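Emptying the Bin: A Study of Mixed Returns Sorting
Project report, Group 2
Selim Dursun, Yavuz Karakaya, Orhun Demirtaş
Supervisor: Alvar Ljungberg
14 September 2018

1. Why we did this

Every shop that takes things back has a bin where they end up. Ours belonged to Drarkham, a secondhand and returns store that lets its stock pile up in large gray bins until somebody has a free afternoon. Our original topic was the history of the shipping pallet, which Alvar described as "a topic," and after a week of reading we asked to change it.

The question we settled on was simple. When you have a deep bin of unrelated objects, does it matter what order you take them out in? The store's staff said no. Tarık Akbulut, who runs the back room, said it mattered a great deal but would not say what the order was, on the grounds that we would only write it down.

2. Method

We were given 668 items and a week. Items were anything small enough to go in the bin and not alive, broken or edible. We wrote a tag number for each one in a notebook, then moved to a spreadsheet when the notebook went into a bin and stayed there for a day.

Each item went into one of four groups: soft, hard, slippery and other. We fought longest over "slippery." Yavuz wanted it folded into "soft," since most of the slippery things were also squashy. Orhun wanted it kept, and he had done most of the picking up by then, so it was kept.

Three emptying orders were compared:

Top down. Take whatever is highest.
Big first. Take the largest thing you can see, even if it means digging.
Edges first. Clear the walls, then work toward the middle.

A run ended when we could see the whole floor of the bin. Runs were capped at 60 minutes, mostly for the sake of morale.

3. What happened near the bottom

The top half of a bin is easy and we have little to say about it. You reach in, you get something, you feel competent. The trouble starts when only a few pieces are left, lying flat and far apart. A full bin holds its contents up for you. An almost empty one lets everything lie down.

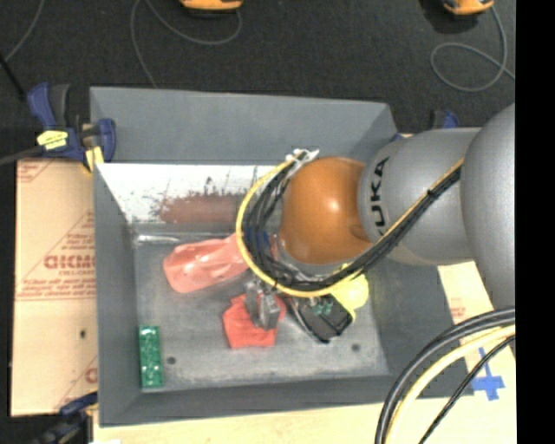 Flat, floppy items were the slowest of all at this stage. There is no good place to take hold of something soft when it is spread out on a hard floor, and the first try tends to push it along. Pinching up a fold worked better than going for an edge. Shiny things had their own way of being annoying — a glossy surface hides where its wrinkles are, so you aim at a highlight and get nothing.

Items close to a wall were worse again. We had not planned to record distance from the wall, and we regret this in the way students regret things, meaning we have put it under Future Work.

Color helped more than we expected. Red things on a gray floor got picked early whatever the rule said, and in two of the "big first" runs we had to be reminded that bright is not a size.

4. Results

Edges first won. It was slower than top down for the first half of the bin and then quietly made up the time, as the pieces left at the end were in the open where we could get at them from any side. Big first came last in nearly every run and caused the only real argument of the project.

Of the 668 items, 305 were logged as soft. These took up well over half of our working time. "Other" turned out to contain a lot of belts.

5. Problems

The three of us got better with practice, so later runs had an advantage. We mixed up the order of the rules to balance this out, except on the second day, when we forgot.

We also refilled the bin ourselves, and people who know they will be emptying a bin do not fill it naturally. Orhun's were suspiciously tidy.

6. Future work

Record distance from the wall. Try a bin with a lighter floor. Find a better word than "slippery." The store has offered us another load in October, and Yavuz is still thinking about it.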